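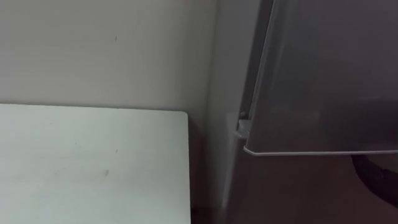 How to set a stone bird bath so that it stays level

By Kamala Kurian, June 2020

Many people put the bird bath directly on the grass and after one winter it is leaning to one side. I made the same mistake with my first one in our garden in Trenthorpe. The second one I placed on a small base of gravel and a slab, and it is still straight. The work takes one afternoon, if you have a helper for the lifting.

What you need

A paving slab, wider than the foot of the bird bath
One bag of gravel and one bag of sharp sand
A spade, a spirit level and a rubber mallet
A short piece of straight timber
Gloves

Choosing the place

Look for a place where you can see the bath from the house, but not directly under a tree, or you will be cleaning leaves from it every morning. Leave 2 metres or more between the bath and thick bushes, so that cats have no cover near to it. Half shade is best. In full sun the water becomes green very quickly.

Making the base

Put the slab on the grass and cut around it with the spade, a little wider on every side. Take the slab away and dig down 12 cm. Remove the roots and any soft soil at the bottom, then press the ground well with your feet.

Fill the hole with gravel to half of its depth and beat it down with the end of the timber. Over this comes the sand. Pull the timber across the sand until it is flat, and do not step on it afterwards.

Lower the slab slowly, one edge first. Tap it with the mallet and check with the spirit level in both directions, and also from corner to corner. If one corner is too low, lift the slab and add a handful of sand. Hitting the high corner harder does not help, I tried.

Putting up the bath

Stand the column in the middle of the slab and check it again. Place the bowl on top and turn it slowly until it does not rock. If it still moves, put a thin piece of rubber under the bowl at the loose side. An old bicycle tube is good for this.

Fill the bowl and look at the edge of the water, which shows you a fault even when the spirit level seems correct. Check once more after 30 days, when the sand has settled. In a cold region, empty the bowl before the first frost and keep it upside down in the shed until April.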